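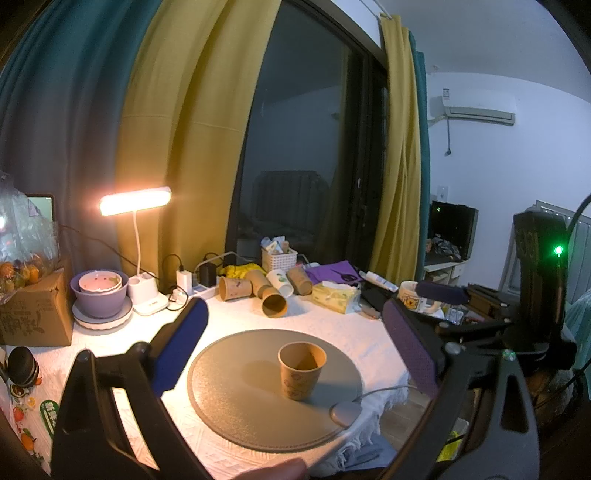 Printed paper cup on a round grey mat, with white textured tablecloth.

Tveit Round Table Mat, Grey

The Tveit is a felted wool-blend mat with a stitched border, sized for side tables, desks and craft benches. It protects timber and veneer finishes from cup rings, light scratching and moderate heat. Designed by Randi Halvorsen for Jamlow and supplied in Australia through Unda.

Specifications
Item code: Jamlow 577
Colour: grey
Fibre: 80% wool, 20% polyester
Mass: 800 g per square metre
Edge: stitched border, colour-matched thread
Surface temperature limit: 106 °C, intermittent contact
Backing: none

Use
Lay the mat flat on a clean, dry surface. Curl from packing will relax within a day or so; a cool iron through a damp tea towel speeds this up. The mat may be used directly on timber, laminate or stone, or over a tablecloth. Loosely woven cloths can shift underneath — fit the Curnen grip disc (sold separately) if the mat creeps.

The fibre is absorbent and will hold a small spill for several minutes before it reaches the table. It is not a waterproof layer. Lift the mat and dry both faces after any spill larger than a mouthful of tea. Do not use it under pot plants.

Not rated for cookware straight from the hob or oven. Use a cork or silicone trivet.

Care
Vacuum with a brush head. Spot clean with cool water and wool wash, blotting from the outside of the mark inwards. Do not machine wash or tumble dry. Expect some pilling in the first month; remove with a fabric comb, keeping clear of the border stitching.

Colour variation
Wool is dyed in batches and the grey can differ slightly between them. Customers matching an existing mat should quote the batch number on the swing tag when ordering.

Delivery and returns
Dispatched flat in a cardboard sleeve. Orders of up to 20 mats ship as a single parcel; larger quantities go by road freight. Unused mats may be returned with the swing tag attached. The February batch is in stock.

Trade enquiries: Adaeze Ugwu, Unda contract sales.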